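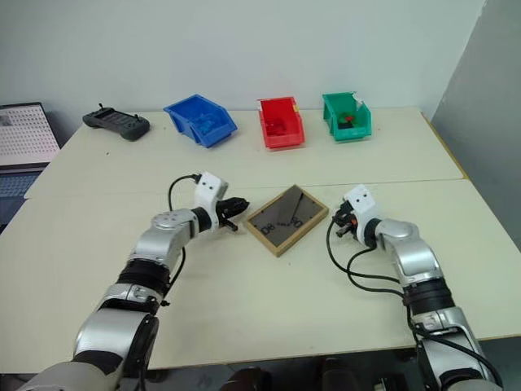
Wall clock, face up on the bench, bins behind.

Home Tickets Knowledge Base Parts Sign in

Last updated: 2022-06-05

Wall clock loses time, then stops with minute hand near the bottom

Status: Solved
Product: Lirnero square wall clock, light wooden frame, dark glass
Location: Drosow workshop, main bench

Original report

The clock hung in the front hallway and kept good time from December until this spring. Then it started to lose 6 minutes a day. A week later it was stopping altogether, always with the minute hand on its way up from the bottom of the dial. If I tapped the frame it would run again for an hour or two. New battery made no difference. It is a plain quartz movement with one AA cell.

I would like to keep this one going. It goes with the rest of the hallway, and the same model is no longer in the Tôn catalog.

Reply 1 – support

Stopping on the climb usually means one of three things: a weak cell, poor contact at the spring, or hands that touch each other or the glass. Please try the following and write back.

1. Take the clock off the wall and lay it flat on its back. Let it run like that overnight.
2. Measure the new cell before you put it in. Anything under 1.5 volts, use another one.
3. Clean both battery contacts with a cotton swab and a little rubbing alcohol.
4. Check that the wall hook is not pressing on the movement case.

Reply 2 – customer

Laid it flat on the bench. It ran all night and was right in the morning. Cell measured fine. The contacts looked clean but I wiped them anyway. The hook sits well clear of the case. Hung it back up and it stopped after 20 minutes.

Reply 3 – support

If it runs flat and stops when hung, the movement is short on torque or something is rubbing. With the clock upright, look in from the side at the gap between the hands, and between the minute hand and the glass. Turn the setting wheel slowly through a full 12 hours and feel for drag.

If there is no rubbing, replace the movement. The Prosus standard-torque unit fits this case. Do not order the high-torque version for this size, the shaft is longer and the hands will end up against the glass.

Reply 4 – customer

No rubbing that I can find. There was a stiff spot on the setting wheel, same place every turn. Ordered the movement.

Notes from the swap, in case anyone else has this clock:

– The glass stays in the frame. The back comes off with four small screws and the dial lifts out after that.
– Pull the hands straight up. Mine were tight. A strip of paper under them keeps the dial from getting scratched.
– The old nut was on hard. I held the movement from behind and turned the nut with pliers over a piece of cloth.
– Set both hands at 12 when you press them back on.
– I put the dial back in a little crooked the first time and had to open it again. Check it against the frame before you do the screws.

Reply 5 – customer

Has been hanging for two weeks now. No stops, and it has not lost any time that I can see. You can close this.

Reply 6 – support

Closing. Marked as solved by movement replacement. If the fault comes back, reply to this ticket and it will reopen.

Contact support | Copyright Lirnero | Back to top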